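**Rinska, 16/01/2023**

The Nurkance craft workshop on Han Street has started preparing boards for this year's Tralia, the outdoor sign show held along the Rinska riverfront in March. Entry forms went up on the workshop door this morning, and the first plywood panels are already out.

The show asks schools, shops and clubs to paint one board each. The boards are hung on the railings between the footbridge and the boat ramp and stay up for 10 days. Last March there were 65 boards on the railings, and the workshop expects to fill every space again.

Each group gets a plain board, a roll of tape for marking off borders, and wooden sticks for stirring paint or ruling lines. Brushes can be borrowed but have to be back by closing time. Paint is not included this year. The price of exterior paint went up over the summer, and the workshop decided to spend its money on wood instead. 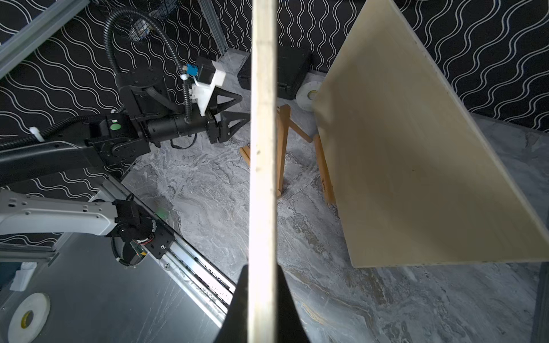

Groups that took part last year can bring back their leftover sticks and part-used tape, which will go into the common supply. The workshop would also like its small easels returned. Several went out last March and haven't come back.

Boards should be sanded lightly on the front and on all four edges before any primer goes on. The edges were a problem last time. Rain got in along the bottom of a number of panels and the paint lifted before the show was over. Two coats of primer on the edges should prevent this, and the workshop will turn away boards with bare wood showing at the sides.

The workspace has black panels with white wavy lines on the walls and a pale gray marble-patterned surface to work on. Wire baskets keep small items out of the way. There is space to lay one board down and lean another beside it, so a group can compare two designs before choosing. The floor area by the door is needed for drying and should be left clear.

Groups are asked to sketch on paper first. Replacement boards will be sold at cost if a design goes wrong, but the supply is limited and new entries come first.

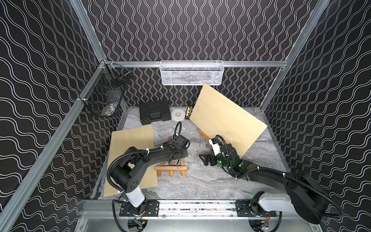
**COMMUNITY NOTICES**

**Entries and pickup.** The entry fee is 6 dollars per board, payable at pickup. Forms can be left at the workshop or dropped in the mailbox of the Rinska library. One board per group, please, unless there are spares in the last week.

**Prizes.** The judges will again pick one school board and one open board. The two winners share 700 dollars in store credit at the Han Street hardware store. Lettering must be readable from across the path, and this year it counts for half the score.

**Hanging.** Finished boards must be dry to the touch when they are brought in. Write the group's name and a phone number on the back in permanent marker. Do not drill holes, as the workshop will do this to match the railing hooks.

**Parking.** The Han Street lot is closed for paving until the end of the month. Use the library lot and carry boards in through the side gate.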